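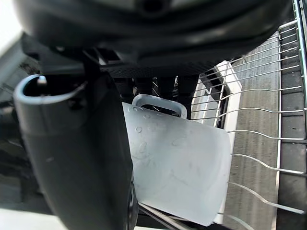

Kitchen robot trial in Garnamholm paused after gripper fault

8 October 2022

The company Fandstead has stopped the trial of its kitchen robot at the Furnutstead canteen in Garnamholm. During an evening shift, the arm did not release a plastic item over the wire rack and continued to move with it. One rack was bent. No person was hurt.

According to the fault report, the gripper received the command to open, but the fingers stayed closed. The software did not wait for a confirmation and started the next movement. The arm then pulled the rack 11 centimeters before the force limit stopped it. A kitchen worker pressed the emergency stop shortly after.

"The force limit did its work, but it should not be the first thing that reacts," said Friederike Dreßler, who is responsible for safety at Fandstead. "The arm must know that its fingers are open before it goes anywhere."

The robot has worked in the canteen since August. It takes plastic and metal kitchen items and places them in racks. In this period the log shows 338 completed shifts and test runs, and 12 entries where the gripper opened later than planned. These entries were marked as low priority. The company says now that this was a mistake, and all of them are being read again.

The gripper was taken off and sent to the workshop of Brandes, the firm which does the maintenance. A first inspection found a worn cable at the wrist. It is not yet clear if the cable alone explains the fault, as the same signal was also lost one time on the test bench with a new cable.

Until the report is finished, the canteen staff load the racks by hand. Finn Petersen, who leads the kitchen, said the work takes longer at midday, when 185 guests are served, but the meals are not affected. He has asked for a second stop button on the side of the dish return, where at present there is none.

Fandstead wants to change the software so that the arm stays in place when the opening signal is missing. The new version will first run without items and at reduced speed. A date for the restart has not been given.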